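2021-01-17

Right, I've spent the whole of this month so far restringing old beads and I need to talk to someone about it, so you lot are getting a thread. Mute me now if necklaces bore you.

**2/** It started with a string of glass beads I bought in Grusley for £3. Dark green, lovely weight to them, and the thread went the first time I wore them. On the stairs! I was finding beads in my slippers for days.

**3/** So I thought, how hard can it be? Thread, needle, beads, done. Reader, I knotted that thing into a lump the size of a walnut.

**4/** First lesson: do NOT use sewing thread. I did, because I had some, and it frayed before I'd got halfway round. The edges of the holes in glass beads are sharper than you'd think and they saw away at it every time you move.

**5/** Then I tried the Norneo silk (the one that comes on a card with the needle already attached) and oh, the difference. The needle is just twisted wire so it squashes to go through tiny holes. I'm on my fourth card.

**6/** Second lesson: stretch the silk before you start. I hang mine from the kitchen door handle overnight with a mug tied on the end. Skip this and you get a gap next to the clasp within a week and it looks awful.

**7/** Hamish Faulkner replied to my last moan about this to say he just wets his and pulls. Hamish, I tried it, I got a wonky necklace. You must have magic hands.

**8/** The knots between the beads. This is the bit that made me swear. You make a loose loop, drop the whole strand through it, then slide the knot down to the bead with a pin. Keep the pin IN the knot until it's snug, then whip it out and push with your thumbnail.

**9/** My first row had knots all over the place, some tight, some miles off. By the third row they were nearly even. I do mine with the radio on, no telly, or I lose track of where the pin is.

**10/** Storage, then. Hang your chains up. The pink box has hooks in the lid for exactly this and I'm now a hook person for life.
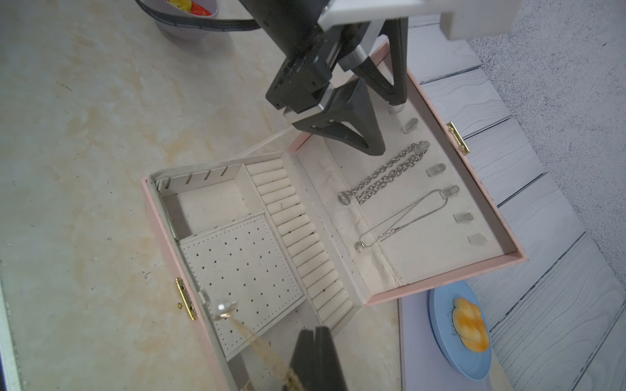
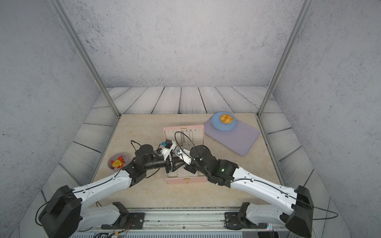
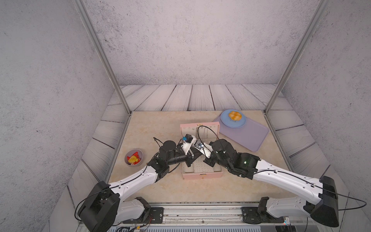
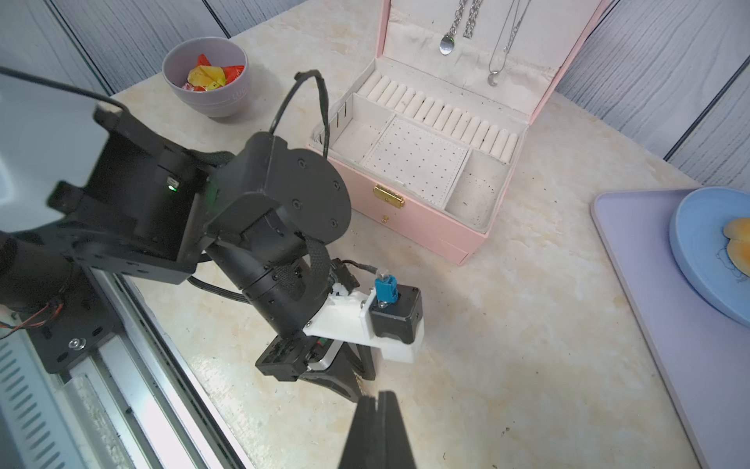
**11/** Beads on silk are the other way round though. Lay those flat, always. Hang them and the silk slowly gives, and you'll be back at the kitchen door with your mug.

**12/** If your fine chains have already turned into a bird's nest: talcum powder. Tip a bit on a saucer, put the tangle in it, and tease it apart with two pins from the middle outwards. Don't pull the ends. I know you want to pull the ends.

**13/** Not on anything with pearls please. Thitima Srisuk told me off about that and she's been restringing since before I could tie my shoes. Pearls get a soft cloth and that's your lot.

**14/** She also got me to stop buying the cheapest clasps. I'd ordered a bag of them and the spring went on two in the first week. Now I get the plain silver ones from McKinnon. They cost more, but you can open them with cold fingers!

**15/** Someone asked how long a strand takes. An evening, for me, if it's a short one. I've got 82 beads laid out on a tea towel right now for a long amber-coloured thing and I'm not expecting to finish before bed. Tea towel, by the way, so they don't roll. A folded flannel works too.

**16/** Things I still can't do: double strands that sit nicely, and French wire. That's the tiny coil that goes over the silk by the clasp so it doesn't wear through. Mine keeps opening up like a broken spring. If anyone's got a trick I'll take it.

**17/** Also does anyone know if Grosemau still do the mixed jars of old buttons and beads? I had one in May and half of it was rubbish and the other half was gorgeous, and I'd quite like another go.

**18/** Off to check on my mug. Green ones are back round my neck, no gaps, no slippers involved. Photos of the amber lot when they're done x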